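Pantry shelf FAQ -- Gelledard House, ground floor kitchen. Updated November. Read this before you email me please. -- Carla Zein

## What goes in which bin?

Two open bins on the shelf. Orange one is for packets: noodles, soup mix, instant rice. White one is for boxes and anything with corners. Cans don't go in either, cans go on the floor rack under the window.

## Why not just one big bin?

Tried that. Packets end up at the bottom and get crushed. Ramen crumbs everywhere, which then brings ants. Two bins, less mess.

## Can I take stuff without asking?

Yes. It's a shared shelf. Take what you'll eat today or tomorrow. If you need more than that for a bad week, fine too, just leave a note so I can restock.

## How many packs per person?

No hard limit. We bought 62 packs last time and they lasted 21 days, so nobody is starving and nobody is hoarding. Keep it that way.

## Does it matter which way the packets face?

A little. Flavor side up if you can, flat if there's room. People dig around looking for chicken and everything gets flipped over. Standing them on end is OK when the bin is full.

## Are the noodles vegetarian?

Check the back of the packet every time. Don't go by color -- orange doesn't mean the same thing on every brand, and the flavor name on the front doesn't tell you what's in the seasoning. If your not sure, use the Galtau ones on the top shelf, those get bought for the vegetarians.

## I opened a pack and only used half. Now what?

Not back in the bin!! Clip it, write your room number on it, put it in the cupboard next to the fridge. Open packs left in the bins get thrown out at 9 pm when the kitchen is wiped down.

## A packet has a hole in it. Still good?

Throw it out. Squeeze the seams gently before you put a new one in, if air comes out it's a dud. Crinkled is fine, they all get crinkled on the way home from the store.

## What about expired stuff?

Oldest on top, newest underneath. Anything past the date by more than a month goes in the trash, don't leave it for somebody else to deal wiht.

## Who pays?

House fund. Receipts go in the Momeo envelope on the corkboard. Label them 792, that's the kitchen code, otherwise they get booked under laundry and I have to fix it by hand.

## What do we usually have in?

Mostly ramen, chicken goes fastest. 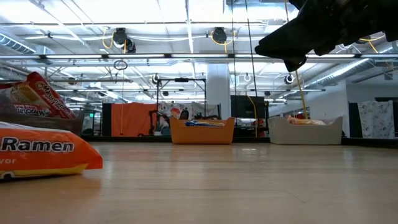
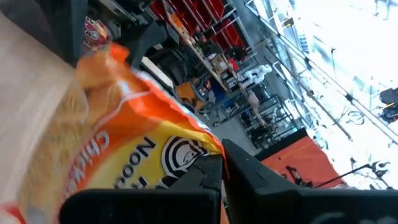
Sajib Biswas wrote in to ask for a third bin just for the spicy ones, and would like it known that a bowl of chicken ramen with an egg in it counts as dinner. He'll pay for the bin himself if it can go on the lower shelf.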